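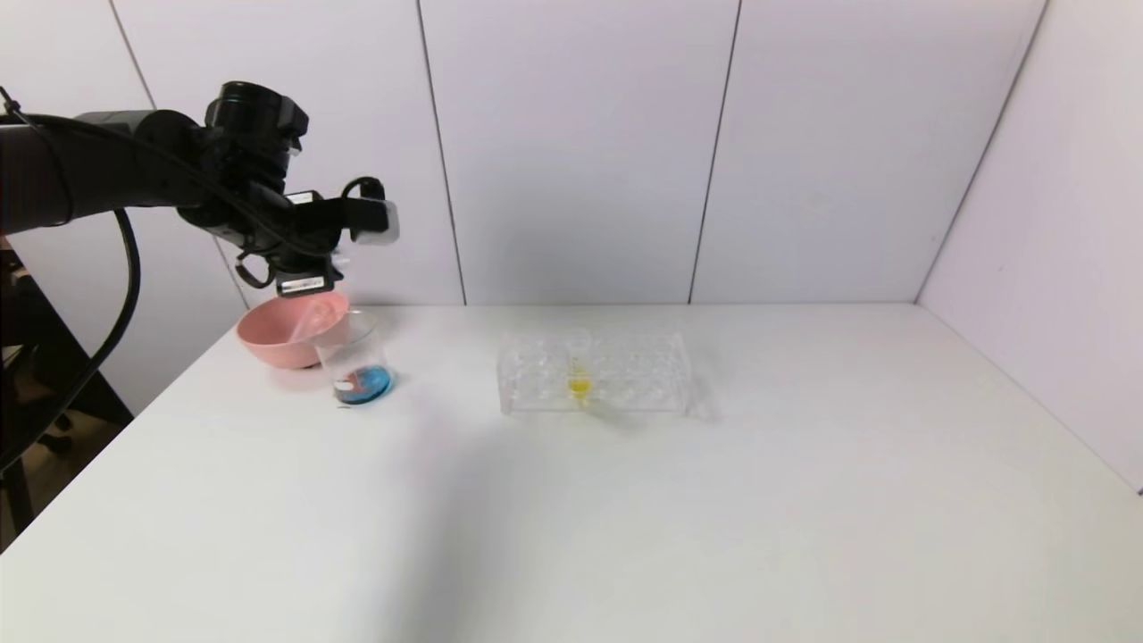
Accueil Numéros Rubriques Auteurs Recherche

4. Écouter debout, écouter assis : les publics du kiosque Marchuk

4.1. Un répertoire qui fait rester

Le premier résultat nous a franchement réjouis. Les harmonies amateurs de Gremeck, que la littérature sur les musiques de plein air cantonne volontiers au rôle de fond sonore, retiennent leur auditoire bien plus longtemps que nous ne l'avions supposé. Sur les 387 personnes interrogées à la sortie du kiosque Marchuk, 240 déclarent avoir écouté le programme en entier, et beaucoup d'entre elles étaient venues pour tout autre chose : promener un chien, attendre un bus, manger une glace au bord du canal. Une habituée du quartier de Nirley nous a raconté qu'elle s'était arrêtée « pour une valse » et qu'elle était repartie à la nuit tombée, en chantonnant la marche finale !

Le contraste avec le festival Hellito, qui se tient en juillet dans la même ville, mérite qu'on s'y attarde. Hellito accueille plus de 3 000 spectateurs par soirée, sur un terrain clos, avec billetterie et scène couverte. On y vient en groupe, on y choisit sa place tôt, on y parle beaucoup pendant les premières parties. Au kiosque, la circulation est libre, et c'est précisément cette liberté qui rend l'attention si intéressante à étudier : quiconque s'ennuie peut s'en aller sans déranger personne. La courbe de présence donnée en figure 2 (section précédente) descend pourtant très peu entre la première et la dernière pièce, avec même une légère remontée au moment des solos de bugle.

4.2. La place des chaises

Nous n'avions pas prévu de consacrer un développement au mobilier. Les entretiens nous y ont conduits presque malgré nous, tant le sujet revenait. La ville installe des chaises pliantes en arc de cercle du côté sud, et laisse le côté nord entièrement dégagé. Or les deux publics ne se ressemblent guère. Au sud, on arrive avant l'heure, on garde un siège pour un voisin, on applaudit entre les mouvements d'une suite si le cœur en dit. Au nord, on écoute debout, par grappes mobiles, souvent avec une poussette, et l'on se rapproche peu à peu de la balustrade à mesure que la soirée avance (certains finissent accoudés à moins de deux mètres des clarinettes).

Arsen Lysenko, dans un travail mené sur les fanfares de vallée, parlait joliment d'une « écoute par approche ». La notion nous paraît très féconde pour Gremeck, à condition de l'élargir. Chez lui, l'approche est surtout un effet d'acoustique : les bois se perdent vite à l'air libre, il faut s'avancer pour les entendre. Nos enquêtés évoquent bien cette raison, mais ils mentionnent aussi le plaisir de voir les doigtés, de reconnaître un collègue au pupitre des trombones ou de lire les partitions par-dessus une épaule.

4.3. Limites et pistes

Nos observations couvrent 20 concerts, tous donnés par temps sec. Les programmes annulés ou repliés dans la salle des fêtes de Nirley n'ont pas été retenus, ce qui écarte sans doute un public très fidèle, que nous aimerions beaucoup rencontrer. Les moins de quinze ans n'ont pas été interrogés non plus, alors que leur présence, au pied du kiosque, pèse à l'évidence sur la durée de visite des familles. Un questionnaire illustré est à l'essai depuis janvier, et les premiers retours sont passionnants : les enfants y parlent presque tous du tuba.

Contact | Mentions légales | © La revue et les auteurs | Haut de page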